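Ticket: brand page voting widget / logo export broken
Client: Trotard
Opened by: Barış Gündoğdu
Status: open, partly fixed
Priority: high (relaunch is Thursday)

**Problem**

Trotard's "pick our icon" poll page shows the OLD logo on shared links. Page itself is fine, new mark shows up. Share it anywhere and you get the 2019 badge with the green ring. Client noticed when their own followers started posting it. Not happy.

Second thing, maybe related: vote counter sticks at 1000. Goes no higher. Poll is definitely still taking votes, I can see them come into the sheet.

**Log**

9:10 - cleared cache on the site. No change.

9:25 - checked the page settings in Plutora. Share image field is EMPTY. So it falls back to the site default, and the default is still the old badge. Uploaded new mark there, saved.

9:40 - saved but preview still old. Logged out, back in, field empty again. It isn't keeping the file.

10:05 - file was an export from the Warholm template pack, 22 MB. Upload limit is 5. No error message at all, just drops it. Great.

10:30 - re-exported as PNG, flat background, wordmark off. Colors look washed out next to the brand sheet. Tóth (the agency that did the mark) sent the files in a print profile. Asked them for a screen version.

11:15 - tested the gallery block on the draft page to see if small files stick.

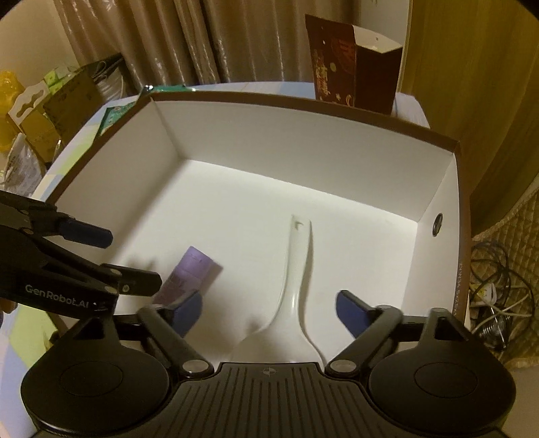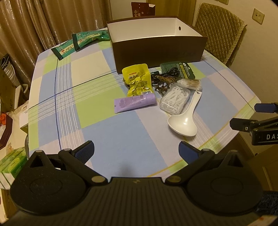 11:30 - both saved and stayed put after logout. So block is fine, login is fine, it's file size.

12:50 - Tóth sent the screen version. Colors right now. Uploaded to page AND site default, both held.

1:20 - shared link in a test post, still old badge. Forced a re-fetch, new mark shows. Posts made before today keep the old one, can't fix those from our end.

**Vote counter**

- widget loads results in pages of 100, stops after ten pages. That's the 1000.
- setting is called "max pages", hidden under Advanced. Changed to 40.
- counter moved right away, matches the sheet
- could take up to an hour to show for visitors, the widget has it's own cache

**Still open**

1. Old badge in the email footer. Different template, havent looked.
2. Favicon. Client says it's wrong on phones, I get the right one on mine. Need to know which phone.
3. Ask Warholm why their export comes out so huge.
4. Somebody at Trotard needs to decide on lower case or capital T in the page title. The poll uses both.
5. Take the test block off the draft before it goes live

Leaving ticket open til the favicon is sorted. Ping me if the counter sticks again, screenshot plus time please.

Barış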